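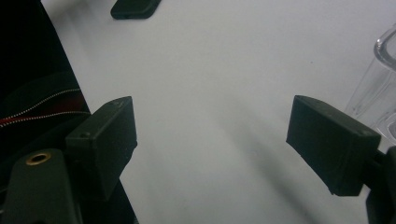

Handling Practice for Hand-Held Grippers
Unit 4 handout, Robots in Shared Workspaces
Instructor: Fadwa Kamel
Revised 11 Jun 2025

Read this before the lab session. The written rules for the Woddale bench are in the lab binder. Where this handout and the binder disagree, follow the binder and tell me so I can fix the handout.

1. Scope

These notes cover two-finger grippers carried and operated by a person, with a camera mounted on the tool. They do not cover grippers bolted to a powered arm. Powered arms come in Unit 5 and have their own rules about fencing, speed and stopping distance.

Most of what follows is house practice. When you write your report, keep three things separate: what a published standard requires, what the tool maker's manual says, and what our lab has chosen to do. Students lose marks every year for writing "the standard says" when they mean "the binder says."

2. Terms

Finger: the part that touches the object.
Arm: the part that carries the finger.
Opening: the distance between the two contact faces.
Trial: one attempt at one task, from fingers open to fingers open.
Work area: the part of the table where the task objects are allowed to be.
Bystander object: anything the camera can see that is not part of the task.

The last term causes the most arguments. A phone at the back of the table is a bystander object. So is a coat sleeve or a bag against the table edge. A drinking glass is a bystander object unless the task sheet lists it, in which case it is a task object and has to be logged under its own name.

3. Before the first trial

Check the fasteners on both fingers. A loose finger can shift under load and still look straight, so push on it gently with your thumb.

Look at any threaded inserts. If an insert turns in the plastic, take the tool out of use and tag it. Do not glue it back yourself.

Open the fingers fully with nothing between them and hold for a few seconds. Then close them fully, and open again. This gives the person reviewing the recording a reference for both ends of the travel.

Wipe the lens with the cloth in the drawer. Paper towels are not allowed.

Set the lighting so the work area is even. Shadows from the tool are acceptable if the contact faces can still be made out. Write the lamp setting on the sheet.

4. The table

The work area is marked on the task sheet, not on the table. We stopped using tape in September because it showed up in the recordings and people began lining objects up with it.

Bystander objects are permitted outside the work area. The old Dronen procedure asked for a bare table every time, and several of you will have learned it that way. Our current rule is different. Leave ordinary objects where they are if they are out of reach of the closing fingers, and record them in the notes column. If you move one in the middle of a session, start a new session number.

Exceptions: open liquids, anything with a person's name or address on it, and screens that are switched on. Remove these first.

Glass gets its own rule. Keep a full hand's width between any glass object and the outside of either arm. People watch the gap between the fingers and forget that the backs of the arms move too. Nearly all the breakages in the Bouzid log were caused by the outside of the tool, and the fingers never touched the item.

5. During trials

Hold the tool by the grip only. Keep your free hand off the table.

Approach at a steady pace. If you miss, open the fingers, back off and end the trial. Do not correct a miss by dragging the object. Mark it as a miss and go on to the next one.

Take a break after 18 trials. Wrist fatigue shows in the data before you feel it.

If anyone else reaches across the table, stop and open the fingers.

6. Wear and inspection

Finger pads are checked every 1,000 closures and replaced at 3,000, whatever they look like. The count is kept on the card that travels with the tool. If the card is missing, treat the pads as due for replacement.

Tools on loan from Jaler have a separate card. Fill in both.

7. Records

Each session sheet needs the tool number, operator initials, lamp setting, list of task objects, list of bystander objects, number of misses, and any stop with its cause. "None" is a valid entry. A blank is not, and sheets with blanks will be handed back.

8. For discussion in class

Section 4 lets everyday objects stay on the table. Write half a page on what this costs in repeatability and what it gains. Use your own session sheets as evidence.

Find one rule in this handout that you think should depend on the size of the tool. Bring a proposed wording.

Reading: binder tabs 2 and 3, plus the maker's manual for whichever tool you have been assigned.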